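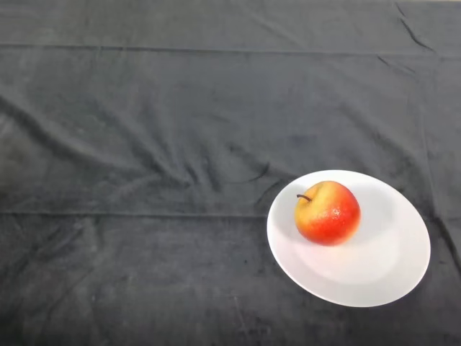 Clarka 18 dinner set, after one winter of use

My wife and I bought the Clarka set in December, when we moved to the new apartment and finally threw out the old plates that came from three different families. I promised to some people in my building that I would write my opinion when I knew the plates well enough. So this is my opinion, and it is a little long.

What is in the box

The set has 18 pieces: six dinner plates, six small plates and six bowls. Everything is white, with no pattern. The maker is Skellness, and I ordered from the Bondier shop because they had it for 91 dollars with delivery. The box was heavy and well packed, with cardboard between each piece. One bowl had a small chip on the foot. I wrote to Bondier, they asked me for a photo, and a new bowl came after eight days. They did not want the old one back, so now it holds the keys.

Weight and shape

I weighed the small plate on the kitchen scale and it showed exactly 400 grams. For my hand this is good. My mother-in-law finds the set heavy, and she is right if you must carry four dinner plates at once to the table. The rim is raised, and this I like very much. Sauce stays where it should stay, and when you walk with a peach or a boiled egg on the plate, it doesn't roll down to the floor. With our previous plates, which were almost flat, this happened to me more than one time.

The bowls are less successful. They are wide and not deep, so soup gets cold quickly. For salad or rice they are fine, but for lentil soup I still take the old mugs.

White on a dark table

I was afraid that plain white would look like a hospital. On a light table it does, a little. On dark cloth it is a different thing, and even very simple food looks like you made an effort. We bought gray napkins later, from Ragab, and I can say that the napkins changed the table more than the plates did.

Scratches and stains

This is the part where I must take away points. After some weeks, the dinner plates started to show thin gray lines from the knives. These are not real scratches, it is metal from the knife that stays on the glaze. A paste of baking soda and water takes it away if you rub patiently, but it comes back. Tomato and turmeric do not leave anything. Tea left a ring in one bowl overnight, and the same paste removed it.

The underside of each plate has a ring without glaze, and it is rough. Please do not slide the plates on a wooden table. I did it, and now the table has a curved line that I look at every morning.

Dishwasher and microwave

We run the dishwasher every evening and I didn't find any problem with the shine. The small plates stand well in the rack. The dinner plates are a bit too wide for our lower basket and touch the spray arm if you put them in the first row — you will hear it immediately. In the microwave the plates stay comfortable to hold, but the bowls become very hot, hotter than the food inside. Use a towel.

The seller writes that the glaze is tested for 1000 washes. I cannot confirm this, of course. Ask me again in some years.
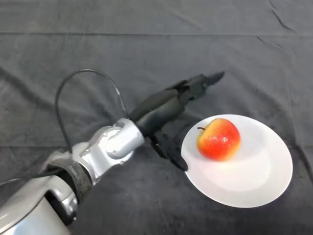

Karim Nasr wrote to me that his own set, bought one year before mine, has the same gray lines, and that he stopped fighting with them when he changed to knives with a smoother edge. He also thinks I am too kind about the bowls, which he gave to his sister.

Maybe he is right about the knives. I tried one dinner with his and I saw fewer lines, but one dinner is not a test.

Would I buy again?

Yes for the plates, no for the bowls. If Skellness sold the plates alone I would recommend them without thinking much. As a full set, the price is fair but not a gift. I give four stars of five — the missing star is for the rough ring below.

Tarek Ait Ali
Feb 14, 2025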